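Face unlock (phones)

Face unlock is the feature that lets you open a phone by looking at it, and I've been keeping this entry up to date since my first phone that had it, a Prurner I bought in July for 400 dollars and still keep in a drawer. I'm a fan! Bear that in mind as you read.

How it works

There are two main kinds. The simple kind uses the ordinary selfie camera, takes a flat picture of you and compares it with the one you saved at setup. The fancier kind adds an infrared camera and a small projector that throws a pattern of dots on your face, so the phone gets a map of depth as well as a picture. My old Prurner was the simple kind, and my brother could open it with a printout of me (he was thrilled, I was not). The Prokura I carry now has the depth kind and has never fallen for that one.
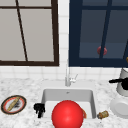

Either way, the phone doesn't normally keep a photo album of your face. It boils the shape down to a set of numbers, stores them in a protected part of the chip and checks each new look against them. If the match is close enough, you're in. If it isn't, you get the passcode screen, usually while holding groceries.

Speed and light

I timed 25 unlocks in a row on the Prokura one evening and the slowest still beat me typing a four-digit code. Infrared helps a lot at night, as it brings its own light. Camera-only phones struggle in a dark bedroom, and some makers get around that by flashing the whole screen white. The Bright does this, and wow, you will wake up whoever is next to you.

Strong sun is the other trouble spot. So are big sunglasses, scarves and lying with half your face in a pillow. Most phones let you save a second look, and I'd do that if you wear glasses only part of the time.
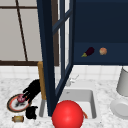

Open cabinet door, with an eggplant and an onion on the shelf.

Payments and apps

Banks tend to be picky. Many of their apps accept depth-based unlocking and turn down the camera-only sort, so check before you buy a cheaper phone for this. The Stastach, at 209 dollars, will open its home screen with your face but asks for a fingerprint when you pay. I like that split more than I expected to.

Twins

Ebony Ruawai wrote to me about this section (thank you, Ebony!) to say that she and her twin can open each other's phones on the first try. Close relatives are a known weak point, and a passcode is the better choice there.

Last edited Sat 9 May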